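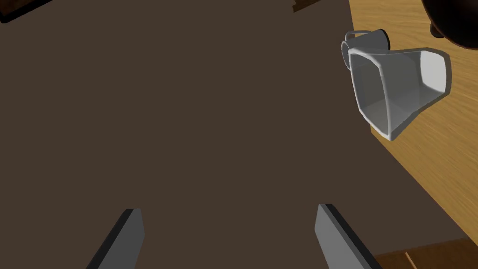 Vestudden Parish Letters

Hello, and welcome! This is a small set of plain-text letters written by families on Vestudden, the oldest from 1892, typed up by Kimie Mizuno and me over a great many evenings (and a great deal of tea). There are 34 letters, one per file, with the old spelling left just as we found it.

Where a word couldn't be read we put a question mark in brackets. Letters 2 and 10 are missing their last pages, so please don't go hunting for them. Corrections are very welcome, and Kimie loves getting them!

Rosário Paiva, October 2020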